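January
by Jimo

Softener settings, second attempt

The softener that came with the house was set for water we don't have. I found this out while trying to work out why it was using so much salt. The controller is an Ovska, the older type with one button and a knob, and the hardness value was still whatever the installer had left in it. Stodgate publishes a water report every year, but it gives a range for the whole district and the range is too wide to set anything by.

I bought a Jugah drop kit. You fill the tube to the line, add the indicator, then add reagent one drop at a time until the red goes to blue. The raw water at the outside tap came out at 108 ppm. Divide by 17.1 to get grains per gallon and the result is a bit over 6. I rounded up to 7, and the controller only takes whole numbers anyway. 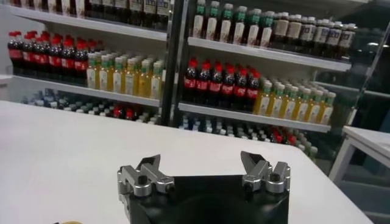

Jimo

The other value that matters is iron. Dissolved iron uses up resin capacity and most manuals tell you to add a correction to the hardness number. The strip for iron in the same kit showed nothing I could tell apart from blank, so I left the correction at zero. If you are on a well, don't skip this one.

After hardness comes the reserve. A metered softener counts gallons and regenerates at night once the remaining capacity drops below the reserve. Mine had the reserve set for a much larger household. There are 2 of us. With the old values the unit was regenerating on a schedule that made no sense for our use, and each cycle sends brine down the drain whether the resin needs it or not.

I changed three things:

Hardness to 7.
People in household to 2.
Override to 30 days, so the bed still gets flushed if we go away.

The override was the one I argued with myself over. Some people run it much shorter to keep the resin from fouling. On clean city water I don't see the case for it, but I would go shorter with any iron at all.

Salt dose I left alone. A lower dose per cycle gets more hardness removed per pound of salt, at the cost of more frequent cycles, and I wanted to change the meter settings first and see what that did by itself. Changing everything at once is how I ended up with no usable notes last time.
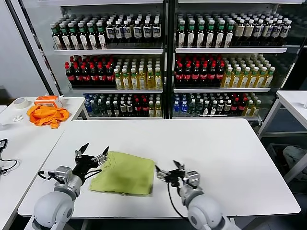
Checking the result

Test the cold tap in the kitchen, but find out first whether it is plumbed through the softener. Ours isn't – the bypass line runs to the kitchen cold and the outside tap – and I spent an evening convinced the resin was dead. The bathroom tap is the right one here. It turned blue on the first drop, as soft water should.

Take the sample late in the cycle, when the display shows few gallons left. A fresh bed will read soft under almost any settings. I have one late reading so far and it was fine. I'll take another before the next regeneration and write down the salt level in the brine tank at the same time, measured from the rim.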